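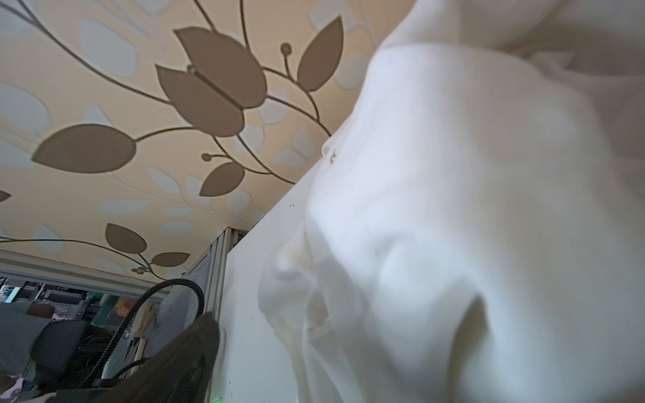 A folding table is a flat surface kept clear for sorting and folding clothes after washing. It may be a purpose-made unit, a worktop in a utility room or an ordinary table set against a wall. Most are white or pale, as marks and stray threads show up easily on a light top.

Clothes are usually tipped out in one heap and taken from the top. Mixed loads are common in small households, so jeans, shirts and T-shirts often share a pile.
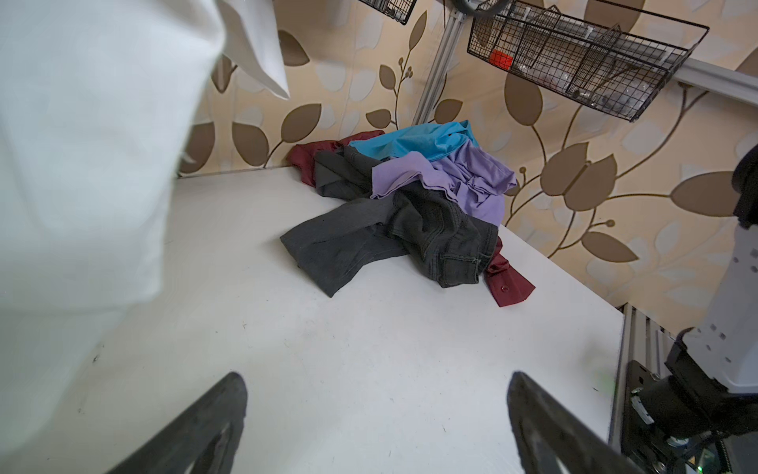
Shirts are buttoned at the collar, laid face down and folded in from the sides. Jeans are folded leg over leg, then in half or in thirds. Towels and plain cloths are left until last in some homes and done first in others.

Painted and laminated tops are wiped with a damp cloth and left to dry before use. Fine scratches do little harm, but a rough edge can catch on knitwear.
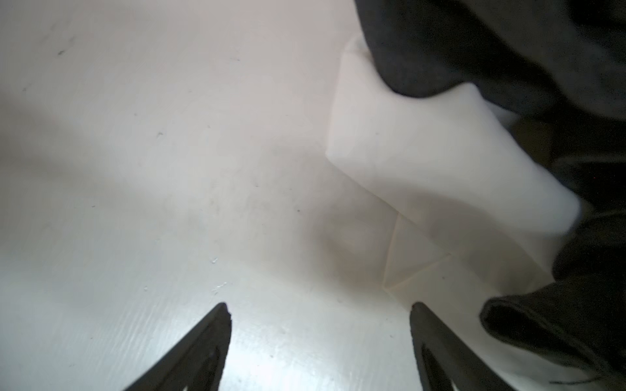
Standing height matters more than length. The Oltcombe household survey, which covered 833 homes, found that 40 had a table used only for folding. Most of the others used a bed or the kitchen table. Wornach sold a wall-hinged model for small flats, later copied by Somik.
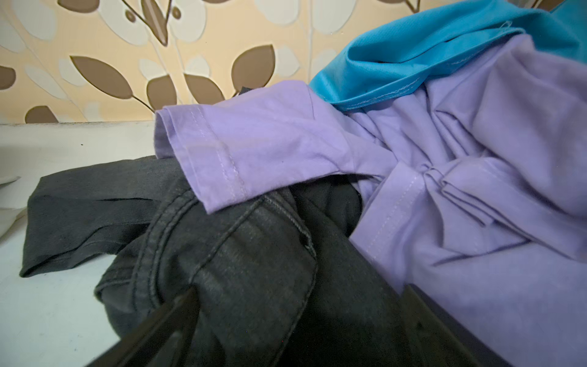

Photo: Janka Šťastný

Heaped clothes crease under their own weight, and denim placed on top of thin cotton makes this worse. Heavier garments are therefore often pulled out first and folded separately.

See also: Airing cupboard, Ironing board, Linen press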